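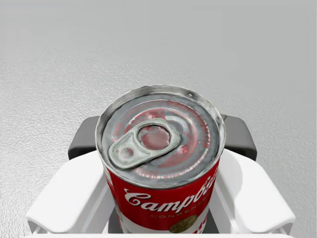
Progress report to the Balaskas Manufacturing Fund
Pipe extrusion line renewal, Illow works
May 2022

Dear Kosmas,

Thank you again for your patience with the timing of this one. I know you were hoping for it earlier, and so was I, but I wanted to wait until the second line had run a full order before I put anything on paper. It has now, and I can write to you in a much better mood than I was in when we last spoke.

You'll remember that the grant covered two things: replacing the old extruder on Line 2, and rebuilding the vacuum tank and haul-off on Line 1 so that both lines could share tooling. The Line 2 work is finished. The new extruder arrived from Previritz in December, a little later than promised, and sat in its crates over the holidays while we finished the floor. Stelios Deligiannis and his crew had it levelled, wired and heating within a fortnight of everyone coming back, and I really can't say enough about how tidy a job they made of the cable trays. Anyone who remembers the old corner behind the hopper will know what I mean.

The first trial runs were rough. We were getting a faint ripple on the inside wall of the smaller pipe, and we spent a good long while blaming the resin, then the die, then each other. In the end Kaisu Miettinen traced it to a worn coupling on the vacuum pump we had carried over from the old line, which we had all agreed was good for a few more years. We replaced it out of our own maintenance budget, so it doesn't touch your figures. The ripple went away that same afternoon and hasn't been back.

Line 2 is now rated for 300 kilograms an hour on our standard water pipe, against 200 on the old machine. We are running it below that while the newer operators get comfortable, and I'd sooner keep it that way for a bit longer than chase the number. Startup scrap is well down too, mostly thanks to the new temperature control, which holds its zones nicely even when the big roller door is open and the wind is coming straight across the yard.

Line 1 is where I have to be a bit less cheerful. The vacuum tank has been rebuilt and pressure tested, and it looks very smart. The haul-off is still waiting on its rubber track pads. The supplier shipped us a set in the wrong width, took them back with good grace, and has since moved the delivery date twice. Zoi Panagiotou rings them more often than I think they would like. The line can run with the old pads in the meantime, and it does, but only on the heavier-wall pipe, where a bit of slip doesn't matter so much. Until the new pads are on, we can't sign off the shared tooling, and so that milestone has to stay open.

On training, Usman Swati has taken all of the day shift through the new controls and is partway through the night shift. He has written a changeover sheet, one page, laminated and hung at the end of each line, and I'm told the people who grumbled loudest about it are the ones who use it most. Changing from one pipe size to the next used to eat up most of a morning. Our best so far on Line 2 is 40 minutes, cutter included, although I should say that was with Usman standing right there -- an ordinary one takes longer.

As for money, we are inside the budget on Line 2, with a small amount left over from freight. On Line 1 we have held back the final payment until the pads are fitted. I would like to ask whether the freight saving could go toward guarding on the cutter at the far end of Line 1, which passes inspection but is fiddly to open and shut, and which the operators have asked about more than once. I've attached the quote from Teltotov. If you'd rather the money came back to the fund, that is perfectly all right, and I'll arrange it as soon as you let me know.

What's left, then, is the pads, the rest of the night shift training, and a proper joint run of both lines on the same tooling. I'd love for you to come out for that last one if you can manage it. Parking is easier now that the old extruder has finally gone from beside the gate, and there will be a decent lunch -- Kaisu has already offered to organize it.

With warm thanks from all of us at Illow,

The project office

We use cookies to remember your settings and to see which pages are read. By continuing to use this site you agree to our use of cookies. Accept | Manage preferences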